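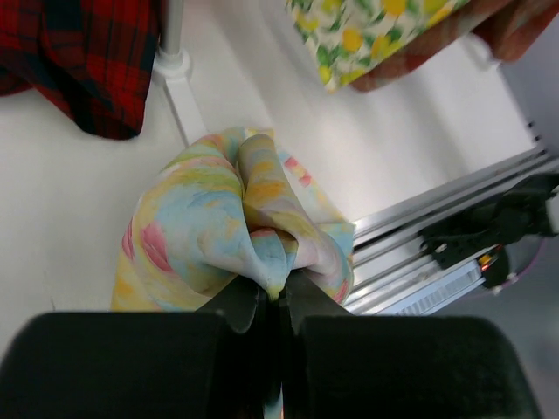
Notebook > Simulation > Makuvent plant model

2023-10-18

Moved the Makuvent ventilation model from solver version 3 to version 5 this morning. The release notes promised that old projects would open "with minor adjustments." I have now made 161 minor adjustments.

Most of them are tag names. The old version let you put a space in a tag, and whoever built the fan library in July liked spaces very much. The new one reads everything after the space as a comment, so half the dampers had no signal and sat at their default position, wide open. The model converged beautifully. A building with every damper open is an easy thing to solve.

Wrote a small script to swap spaces for underscores. Ran it on a copy first (see, I can learn). It also renamed the folder it was sitting in and then couldn't find itself.
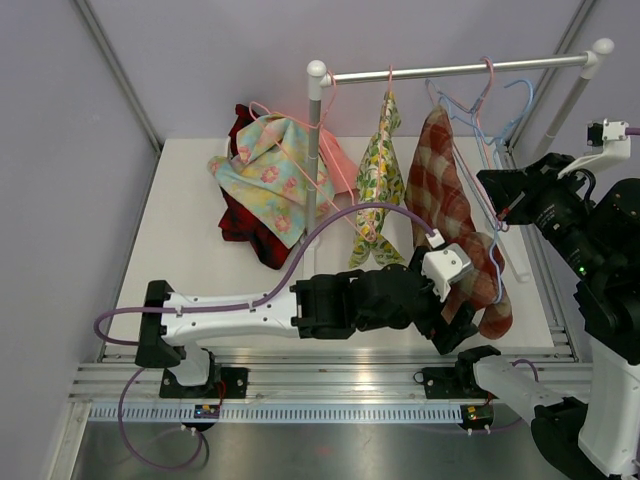 Controller blocks

The PID block now wants its integral time in seconds. It used to be minutes. No warning, same field, same label. Supply pressure swung like a barn door until I found it in the Prokach forum, in a thread titled "thanks for nothing." Fixed by hand in the air handlers. The exhaust side is still to do, so please don't trust any exhaust trend from today, however smooth it looks.

Run time: 2175 seconds for a simulated day, with logging on. I didn't write down what it was under the old version, so I can't say if that's better. It feels worse, but I was watching it.

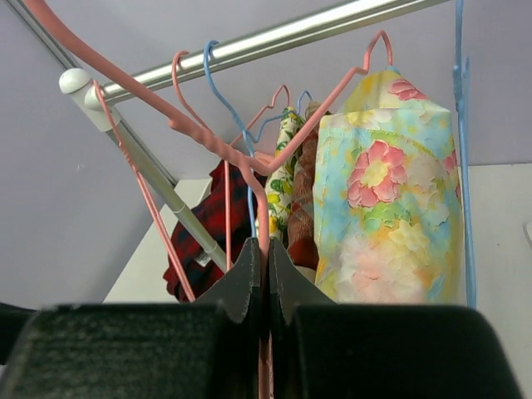
Left over

- Exhaust controllers, minutes to seconds.
- Restart from a saved state fails if the save was made during a ramp. Saving a second later works. No idea why.
- The Filip exporter still writes decimal commas. Spreadsheet reads them as dates. We have a very punctual chiller.
- Ask for the valve curves again. The ones we got are a straight line drawn with visible optimism.

Old version stays installed on the back machine until the exhaust side matches. Don't uninstall it to make room, and if you open the project there, say no when it offers to convert.

Comments

fanlaw: The spaces were mine. They were readable.

k_node: Same restart failure here on the boiler model. Turning off variable step before saving gets around it.

fanlaw: Is the script anywhere I can use it, or is it still looking for itself?

Recent entries

Damper leakage, second try
Why the chiller model hates midnight
Exporting trends from Filip without crying
Prokach license server, again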